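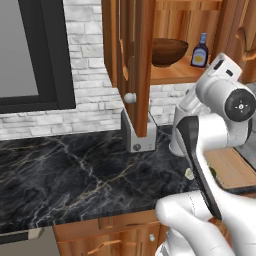 Brick backsplash and wood uppers, kitchen render

Prendamdale Home Forum > Kitchens > Brick behind the counter, yes or no?

gratefulgrout
Posted December 18, 2022
We close on the house in a few weeks and my husband has already picked a fight with the kitchen. He wants brick behind the counter, white and pale gray like the render. I want plain tile I can wipe with one hand while holding a toddler in the other. Quote for real brick slips is 2,297 installed. Talk me into it or out of it.

Dromby
Out. I had brick for six years. Mortar joints eat spaghetti sauce and never give it back.

hmets41
Did you seal it?

Dromby
Twice. The sauce was not informed.

Barov
Seal it properly and it's fine. Two thin coats, let the first one cure, redo it every couple of years. Mine still looks good and I fry things. Also that quote is high. I paid 80 for sealer and did the slips myself over a long weekend in July.

Dromby
"Long weekend" meaning what, Barov? I remember your thread. It had 200 replies and a marriage counselor.

Barov
She was a mediator – and it was about the dishwasher.

hmets41
I like the orangey wood cabinets with it. Everybody is painting theirs white now and in ten years they'll all be out there with a heat gun. Keep the wood.
– Helju Mets

abdelaziz_k
Compromise: tile behind the stove, brick everywhere else. My sister did this. Looks a little odd where they meet but she hung a spice rack over it.

gratefulgrout
Showed him the compromise. He says the spice rack would "ruin the line." He's never cooked with a spice. Getting a second quote.

Dromby
Ask them about spaghetti.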